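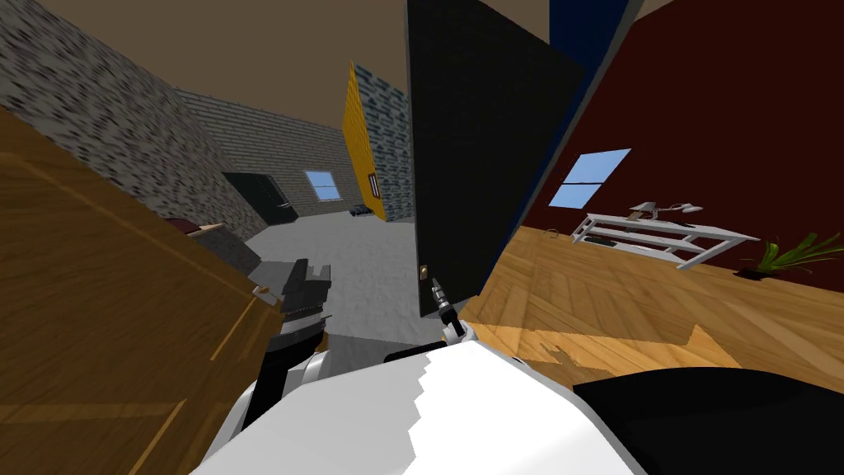

**1/** We've started the second round of simulated examples for Wilano, our door and cupboard model. I said I'd post notes as we went, so these are the notes.

**2/** The first round was all tabletop work: pick a thing up, put it down, next. This round is whole rooms. The robot has two arms and has to get itself to a handle before it can do anything with it.

**3/** The simulator is Pollock. It makes the houses from a stock of wall, floor and ceiling textures and doesn't care whether they go together. You get brick next to cobbles under a yellow checked ceiling. We leave all of that in. A model that has only seen beige rooms tends to learn beige.

**4/** How an example gets made: one person drives both arms from a headset, start to finish, with a one-line instruction on screen such as 'open the door' or 'take the box off the cabinet'. Every camera is saved along with the joint positions and the gripper opening.

**5/** The wrist cameras matter more than I expected. With the overhead view alone, the model stopped short of handles all the time. From the wrist you get both fingers and the gap between them in every picture, even when the rest of the view is mostly wall. 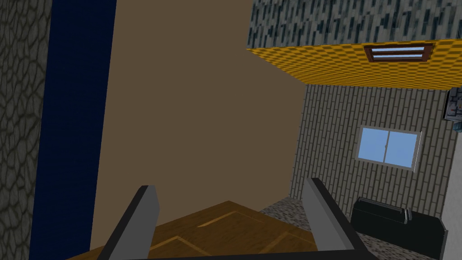
**6/** Count so far is 1,206 examples kept, across 17 houses. Kept means a person has played it back and agreed that it does what the instruction says. Pollock has its own success check, but it passes doors that have moved by a hair.

**7/** Things we throw out:

- the driver pauses for more than 8 seconds
- the arm goes through something solid
- the instruction names an object that isn't in the house
- one of the cameras has dropped out

The third one is our own fault. The instruction list and the house list were made separately and we didn't cross-check them until this month.

**8/** A word on tilt. The wrist cameras turn with the hand, so the room is hardly ever the right way up. Someone asked last time whether we straighten the pictures before training. We don't. The real arm will see the same lean, and straightening crops off the corners, where the useful bits of room often are. 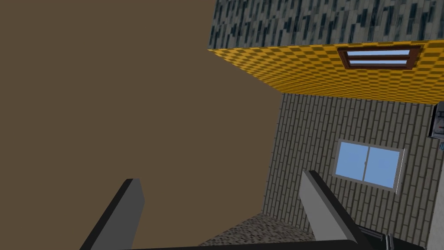

*Wrist view, gripper open and empty. Brown wall on the left, brick and window on the right.*

**9/** Views like that look like wasted space and I used to trim them. Then we trained one model on trimmed examples and one on the full ones. The trimmed one was worse at the start of a task. It had hardly seen an open gripper with nothing near it, so it closed on thin air.

**10/** We now keep everything from the first movement onwards. The files are bigger. Dramanley, where our storage lives, filled up in December and we lost an afternoon to moving things about, but that's a cheap problem.

**11/** Labelling is still by hand. For each example we mark the point where the hand starts towards its target, the point of contact and the point of release. We tried getting the contact mark from the gripper opening alone, and it was fine for boxes and poor for handles, where the fingers often push or hook without closing much. 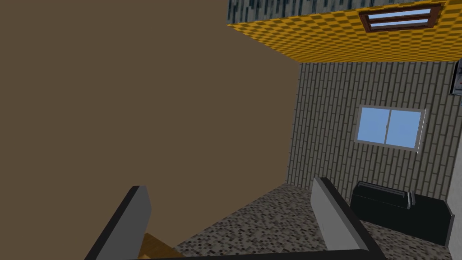

So handles get marked by eye, from the wrist view and the head view side by side. It's slow. A tidy example takes a couple of minutes, and one where the driver changed their mind halfway can take ten.

**12/** On changing your mind: we keep those as well, as long as the task gets done. A driver who misses, backs off and goes in again is showing the model something it will need. They carry a separate tag so we can turn them up or down in training.

**13/** Floors are a weak spot. Parquet and speckle turn up a lot, carpet with a clear pile almost never. Small brown objects on brown wood are also hard to pick out, for the drivers as much as the model. I've asked for 11 more houses with plainer floors.

**14/** Next is Plellenora, the real flat we test in. It has four doors and a kitchen with handles that don't match. Nothing from there goes into training. It's only for checking whether any of this carries over.

**15/** If you do similar work and have a decent way of marking contact on handles, please reply. I'd like to hear about it before we label the next batch. I'll post the Plellenora numbers when we have them – good or bad.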